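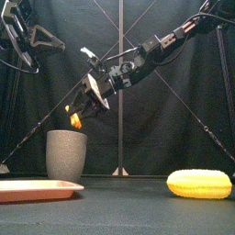 Cahier d'atelier, juillet 2020
Atelier « écrits pénaux », dossier Prarngate

Repris le dossier ce matin, pas rouvert depuis mars à cause des renvois. Je note tout ici sinon on va encore refaire deux fois le même travail.

Rappel pour ceux qui arrivent : prévenu poursuivi pour vol en réunion dans l'entrepôt de Prarngate + dégradations légères (le cadenas, le grillage côté quai). Casier vierge. Garde à vue prolongée. Partie civile = Drilteck, qui louait la moitié du bâtiment. L'autre moitié, Hawthorne, n'a rien demandé pour l'instant mais leur conseil a écrit pour avoir copie, donc méfiance.

Cotes. Dossier numérisé = 938 pages. L'index du greffe ne colle pas avec la pagination du PDF, décalage de 2 pages à partir de la cote D 38 (feuille de couverture scannée recto et verso vide). J'ai mis la correspondance dans le tableau partagé, onglet « concordance ». NE PAS citer la page du PDF dans les conclusions, toujours la cote. On s'est déjà fait reprendre à la barre pour ça, pas envie que ça recommence.

PV de garde à vue, relu trois fois. Points à reprendre :
- notification des droits : heure de début OK, heure de signature illisible sur la copie. Demander l'original au greffe.
- avis à parquet : mention présente mais pas d'heure. À comparer avec le PV de synthèse, qui en donne une.
- demande de médecin : cochée « oui » en première page, et dans le récapitulatif final « n'a pas souhaité ». Contradiction nette. Pas de certificat au dossier, cherché partout, rien sous « examen médical » ni en annexe.
- prolongation : présentation au procureur par visio, je ne trouve pas la trace écrite.

Haris Karagiannis pense que le médecin suffit à lui seul pour une nullité. Moi moins sûre. Il faut le grief, et le client dit lui-même qu'il « allait bien ». À creuser : est-ce que l'absence de réponse à la demande fait grief en soi ? Haris a sorti une série d'arrêts, je n'en ai lu que la moitié, certains vont clairement dans l'autre sens (médecin requis tardivement, pas du tout requis, ce n'est pas la même chose). Faire un tableau : demande / suite donnée / solution. Sans ça on se noie.

Attention au calendrier : nullités à soulever avant toute défense au fond, in limine litis, par écrit, déposées et visées. Le modèle de l'an dernier mélangeait les deux dans le même jeu de conclusions, à jeter. J'ai refait une trame séparée, nom de fichier « nullites_prarngate_v4 ». La v3 a encore l'ancien dispositif, ne pas l'utiliser, je la suprimerai quand tout le monde aura récupéré ses commentaires.

Audition du gardien. Il dit avoir vu « deux silhouettes, peut-être trois ». Dans le PV de synthèse ça devient « trois individus ». Le « peut-être » a disparu en route. C'est le coeur du dossier sur la réunion, à mettre en tête des conclusions au fond et pas en page je ne sais combien. Citer les deux passages côte à côte, sans commentaire, le tribunal lira.

Il dit aussi qu'il était « au bout du quai, côté Virkdale ». Regardé le plan annexé : du bout du quai on a le local électrique dans l'axe. Voir si on demande un transport sur les lieux ou juste des photos par huissier. Coût. Voir avec le client, qui est à l'aide juridictionnelle, donc huissier sûrement non sauf si pris en charge, vérifier. 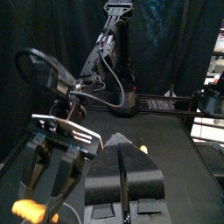 Vidéo de surveillance : un seul extrait exploité par les enquêteurs, 11 minutes. Le reste « non pertinent » d'après eux, sans précision. On n'a pas le scellé, seulement les captures papier, noir et blanc, inutilisables. Demande d'acte ou demande de renvoi pour consultation ? On est en correctionnelle sur convocation, pas d'instruction, donc passer par une demande de supplément d'information, ou au moins consultation du scellé avant l'audience. Courrier au parquet rédigé, pas parti, relecture Haris.

Horodatage : la caméra aurait été à l'heure d'hiver. C'est une phrase en passant dans l'audition du responsable technique de Drilteck. Si vrai, tout bouge d'une heure, et l'appel téléphonique du client à sa soeur tombe pendant les faits et plus après. Les fadettes sont au dossier, cote à retrouver (j'avais un post-it, perdu). Très important, à faire en premier demain.

Partie civile. Drilteck demande le remboursement du matériel « valeur à neuf » + préjudice commercial. Factures jointes : la moitié au nom d'une autre société. Pas d'attestation d'assurance. S'ils ont été indemnisés, il y a subrogation et ce n'est plus à eux de demander, ou pas pour le tout. Sommation de communiquer à faire. Sur le préjudice commercial : aucune pièce comptable, un tableau maison, pas signé. Demander le rejet, subsidiairement ramener à de plus justes proportions, formule habituelle.

Peine, si on en arrive là. Éléments de personnalité : contrat de travail en intérim (missions depuis l'hiver, trou pendant le confinement), attestation d'hébergement chez la soeur, pas encore la pièce d'identité de celle-ci à joindre. Demander dispense d'inscription au B2, il vise un poste où on le lui demandera. Il nous faut un courrier de l'employeur, même court. Relancé deux fois, pas de réponse.

Discuté aussi du ton des conclusions. La première version attaquait les enquêteurs à chaque paragraphe. Je trouve ça contre productif devant cette chambre, Haris pas d'accord. Compromis : on garde les faits bruts sur la garde à vue, on enlève les adjectifs. Enlevé « manifestement » partout, il y en avait presque 38. Le texte respire mieux.

Note de méthode pour la suite : chacun met ses initiales ET la cote à côté de chaque affirmation dans la trame. Pas de cote = je coupe. La dernière fois on a gardé jusqu'au bout une phrase sur un « second véhicule » que personne n'a su retrouver dans la procédure. Elle venait d'un article de presse.

À faire :
fadettes, retrouver la cote, refaire la chronologie avec et sans l'heure de décalage
original de la notification des droits, écrire au greffe
tableau jurisprudence médecin (Haris + moi)
courrier scellé vidéo, relire, envoyer
sommation à Drilteck, assurance et factures
copie de la lettre du conseil de Hawthorne à ranger dans correspondance, elle traîne dans « divers »
relancer l'employeur
rappeler le client pour le médecin : qui lui a posé la question, à quel moment, est-ce qu'il a signé après ?

Dernier truc, vu en fermant : le PV d'interpellation parle de « Virkdale sud » et le plan ne connaît que Virkdale tout court. Sans doute rien. Je le note quand même, à vérifer avec l'adresse exacte de la citation.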